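Your Dashboard Is Not Your Customer

Every September the agencies send out their decks, and every September the decks say the same thing: personalize harder. Drestaseo's runs long this year and promises that small retailers who split their email list into 10 segments will see sales climb. I have my doubts.

Hamisi Koech, who handles email for the kitchenware shop Clitum, tried it. He had 3326 subscribers. After the split, his smallest segment was so thin that two people clicking a link looked like a trend. He spent his mornings writing ten versions of one newsletter and his afternoons explaining charts to his boss.

Would one decent email have sold as much? The deck doesn't ask. Agencies bill for complexity, and a plain monthly note with a clear offer is hard to invoice.
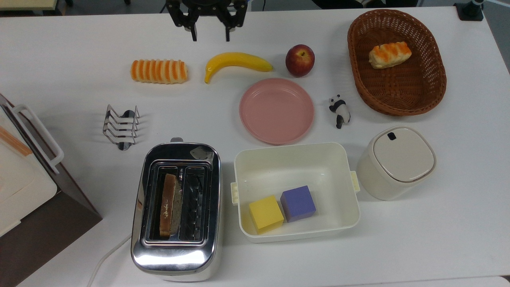 Play food and a wicker basket on a white tabletop.

I'm told the software will sort all this out. Maybe. Palamarchuk said so about its last release too, and I still get coupons for a stroller I bought as a gift. Until someone shows me a small list tested against itself, with the failures left in, I'd keep the money and write to everybody.

1327 shares | 2 comments
© Ningate | Contact | Back to top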